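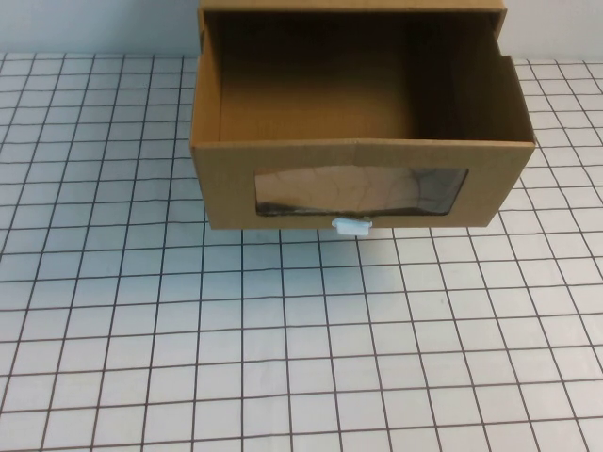
Indura Drawer Task Kit, sold by Jorness
Jorness wants you to believe that a pull-open drawer is a serious test for a robot arm, and at this price I wasn't convinced. The drawer is corrugated cardboard with a wrinkled plastic film window in the front and a little pale plastic tab underneath to pull it by. The gridded table top is extra. A set has 4 drawers and the sheet of suggested tasks runs to 14, most of them "open" or "close" with a different starting position.

What you pay for, supposedly, is sameness: every lab gets the same drawer, so results can be compared. Fine, but card wears, and the listing gives no figure for how many pulls a drawer should last. Spares come in packs of 11 and aren't cheap. Clear film also throws reflections, so expect your vision software to complain before your gripper does.
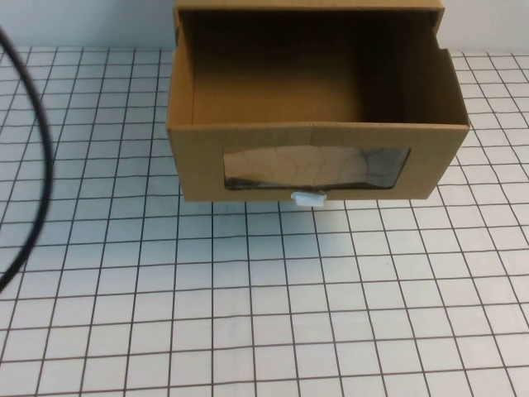

Irina Pop wrote in to say that her group got through 20 spares by December and would still buy the kit again, as their old wooden drawer never stuck the same way twice. I'd wait for a lifespan figure from Jorness.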